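Reading your solar generation meter and checking it against the inverter

Applies to: single-phase domestic systems up to 3.68 kW, with a separate generation meter
Page owner: Magdalini Moschos
Last revised: Mon 1 July

If you are paid for the electricity your panels produce, the payment is based on the generation meter and not on the figure shown by the inverter or the phone app. The two will rarely match exactly. These steps explain how to take a reading, compare it with the inverter and decide whether the difference needs attention.

What you need

The last reading you submitted, with its date
Access to the generation meter and the inverter
A torch, if the meter is in a loft or cupboard
Pen and paper, or a spreadsheet

Step 1. Find the right meter

Most homes with panels have at least two meters. The supply meter belongs to the electricity supplier and records what you import and, on newer models, what you export. The generation meter is usually a smaller unit mounted on the cable between the inverter and the consumer unit. It should be labelled. If it is not, follow the cable from the AC isolator beside the inverter. Do not remove any covers.

Step 2. Take the reading

Wait for the display to cycle to total kWh. Some meters also show the present power in watts, the voltage and a test screen with every segment lit. Ignore these. Write down all the digits to the left of the decimal point, including any leading zeros.

On Sfeir meters the total is the screen marked with the number 20. On Kullton meters it is the default screen, and the button on the front moves to the next one.

Step 3. Take the inverter figure

Do this within a few minutes of step 2, in daylight. Many inverters switch off their display after dark. Choose lifetime yield from the menu, not today's yield. On the Harova range, press Down twice from the home screen and then Enter. 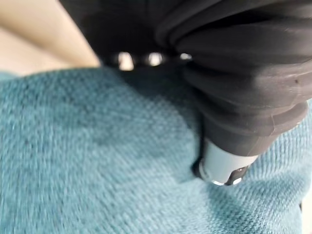
Comparing readings

Subtract the previous reading from the new one for each device. Compare the two differences, not the two totals. The totals may have started from different points, particularly if the inverter has been replaced.

Worked example, for the period since the April reading:

Generation meter: 759 kWh
Inverter: 780 kWh
Difference: 21 kWh, or 2.7 per cent of the inverter figure

An inverter estimates its own output and is not a billing instrument. A gap of a few per cent in either direction is normal. If the gap is above 7 per cent over a full quarter, repeat both readings after a week of ordinary use before you report it.

Possible causes of a larger gap

Digits misread or left out. Check this first.
Readings taken on different days.
A second inverter that feeds the same meter and has been missed from the total.
A battery connected on the panel side of the inverter. Output is then recorded when the battery discharges.
A meter fault. If the display is blank in daylight while the inverter is running, call your installer.

Step 4. Submit and keep a record

Send the generation meter reading only. Daditeo customers can enter it online under Readings, where the form closes at 23:59 on the last day of the window. Keep your own list of dates and readings from both devices. You will need it if the meter is exchanged, along with a photograph of the final reading on the old unit and the opening reading on the new one.

Related pages: Replacing an inverter. Export readings. Changing the name on an account.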